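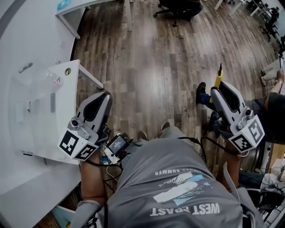

A seated operator holds a gripper in each hand at the Sesumberg workshop.

Sesumberg Opens Second Round of Chore Trials

The Sesumberg workshop has begun a second round of trials on whether machines can take over routine chores in homes and small stores, the organization announced in January 2018. The program, named Pondus, covers 21 tasks, among them clearing a table, folding towels and restocking a low shelf.

People carry out each task first, using hand-held grippers in place of their own fingers. The recorded movements are then used to prepare a robot arm for the same work. Staff members are asked to complete more than 200 recordings of a task before the arm attempts it.

Results from the first round were mixed. The arm placed boxed goods on a shelf correctly in 77 percent of attempts. With towels, the figure was 20 percent, and most failures came at the second fold.

"A shelf of boxes is within reach for a machine under steady conditions," said Bohdana Tymoshchuk, who directs the program. "A kitchen after dinner is a different matter, and we do not expect to offer a product for it soon."

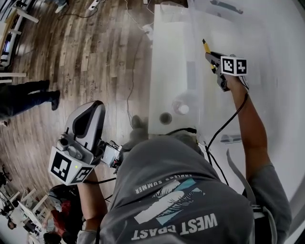 Store Test Planned for June

The shelf task will move to a working store in June. Lunow, a housewares retailer, has agreed to provide one aisle outside opening hours. An employee will be present at all times and will be able to stop the arm.

Hywel Probert, operations manager at Lunow, said the company would judge the test on the time its employees spend correcting mistakes. No change in staffing is planned as a result of the trial, he added.

Household tasks will remain at the workshop through the end of the round. Tiago Moreira, who oversees the recordings, said that soft items and clear plastic would receive the most attention. A written report on both parts of the program will be made available to participating businesses after the store test closes.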